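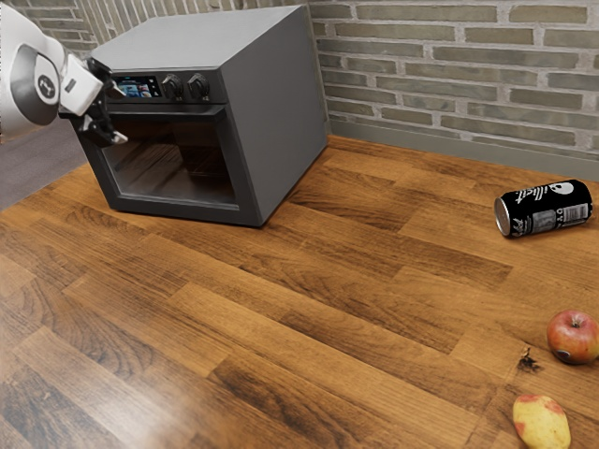 The arm at the toaster oven, apple and can off to the right. Simulated kitchen.

2018-11-29

Cold feet all day, even with the little heater going under the desk, and two big mugs of tea gone before I had looked at a single episode. I did get the oven scene running again, though, and I am so pleased with it that I kept it open on the second monitor while I ate my lunch (leftover rice, a bit too much pepper).

The job this week is door opening. Renu Malhotra wants the learner to see plenty of good attempts before we let it try anything by itself, so I sit with the hand controller and steer the arm to the front of the oven, over and over, and every attempt gets saved along with the camera views and the joint positions. We're at 3961 saved episodes for the whole kitchen set now, and 941 of those are the oven. I remember when we were thrilled to have a hundred!

The hard part is still the approach. The gripper comes in from the left with its fingers pointing down, and if I bring it in too quickly one finger bumps the glass and the whole attempt is no good. If I creep, the episode gets terribly long and the learner picks up my dithering, which I know because I watched it do exactly that last January, hovering in front of a drawer like somebody who has forgotten why they walked into the room. So I've been practicing a steady middle speed, humming to keep time. It helps, silly as it sounds.

I also spent a good hour fussing over the things on the table. The Povari script scatters them fresh for each episode, and I do love the variety, but it can be a bit wild. In this one the black can is lying on its side over by the brick wall and the yellow fruit has slid so far toward us that only part of it shows in the camera. My first thought was to throw that layout out. Then I wrote to Renu and she said no, keep it, a real kitchen is never tidy and the learner may as well get used to it now. She's right, of course. I put back the three layouts I had thrown out yesterday for the same reason and felt rather sheepish about it.

Piteck still crashes if I save while the arm is moving. I lost two nice attempts that way before I remembered to let go of the controller first. I've put a sticky note on the monitor.

Tomorrow I want to try darker lighting on the wood, as all our tabletops are so warm and sunny, and then label whatever I managed today. I should call Mom back too, and buy apples, having looked at that red one all afternoon and gotten properly hungry for it.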